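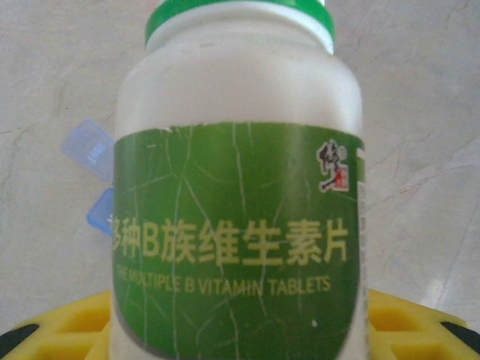

*The green-label B vitamins, creases and all.*

October is shelf month in our house, and I look forward to it far more than a grown woman should! Every year I pull everything out of the tall cabinet next to the fridge, wipe it down, and put it all back in a way that makes sense for maybe four months. This year I finally got to the vitamin shelf, the one I'd been closing the door on since spring.

First bottle out was the multiple B vitamin tablets (多种B族维生素片, in big pale yellow characters right across the middle). I love this bottle. I love the green cap with the green label, I love the little brush-stroke logo with its red seal, and I even love the label itself, which has creased all over like an old map. There's a small torn spot near the top where the white peeks through. My friend Nana Addo, who has much stricter feelings about packaging, would have moved the tablets into something prettier by now. I can't do it. The label is how I find it!

Which brings me to the one rule I'm holding on to from this whole project: everything stays in the container it came in. I went through a decanting phase when we lived in Jultstead (matching jars, a label maker, the works) and it was gorgeous, and within a month I had two jars of white tablets and no idea which was which. They both went. So now the bottles can clash all they want, and every one of them still has its name and its date on it.

The shelf itself got a real upgrade. I bought a Lokirard turntable, the low kind with a lip, and it is my favorite purchase of the fall. You give it a push and the back of the cabinet comes around to meet you! I'd been reaching over the cough syrup for years. Tall bottles go on the outside, short ones in the middle, and I know that sounds backward, but the short ones are the things we hardly use.

I measured first, for once. The shelf is 28 inches wide, so the turntable fits with room left for a bin of bandages and the thermometer, plus the heating pad if I fold it properly (I never fold it properly).

A few other things from the afternoon:

- Vinegar and warm water took the sticky rings right off the shelf paint. I was ready to repaint.
- Dates first, arranging second. I did it the other way around and had to start over.
- Shelf liner from Tsikata, the ribbed kind, cut with kitchen scissors. It stays put without any glue.
- Anything expired is in a paper bag for the pharmacy take-back box.

And I found the good tweezers. They were behind the fish oil, and I've bought at least one other pair in the meantime.

Next up is the spice drawer, which I've been both dreading and planning in my head at red lights. If you have a drawer insert you love, tell me in the comments, especially if it works with those squat Ternlow jars. Mine tip over every time I open the thing.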